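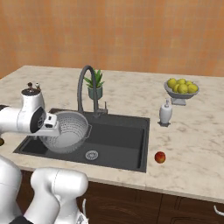 Trulmont Kitchen 2, the simulation package released by Mimmont in December, has been under evaluation on this site for the past month. The licence was purchased at the full price of $313 and no consideration was received from the vendor. The findings below concern the dishwashing and sink modules only; the pantry module will be assessed separately.

Installation was completed on a single workstation in 77 minutes, most of which was taken up by the download of the asset library. The documentation is adequate, although the chapter on joint limits still refers to menu names from the previous release. Users who rely on the Ankrah controller should note that its plug-in must be enabled manually before a kitchen is loaded.

The sink module is the strongest part of the package. Colanders are supplied with true perforations in the collision model, and the gripper can be brought down over one in the basin from directly above without the spurious contacts that marred the earlier version. Approaches near the gooseneck faucet remain more demanding. The planner favours a wide path around the spout, and on 5 occasions it declined to produce a path at all.

Surface finishes and countertop objects may be randomized independently. Orange wall tile, pale veined marble and dark wooden cabinets are among the available combinations, and the colour of each may be adjusted. Lemons and apples behave credibly when grasped. The soap dispenser is a rigid body and its pump cannot be depressed, a limitation the vendor acknowledges in the release notes.

In comparison with Ollodum, which this author has used for several years, Trulmont offers better contact behaviour and a smaller range of appliances. It is recommended for groups whose work centres on grasping. Those requiring running water should defer purchase until the fluid module is available.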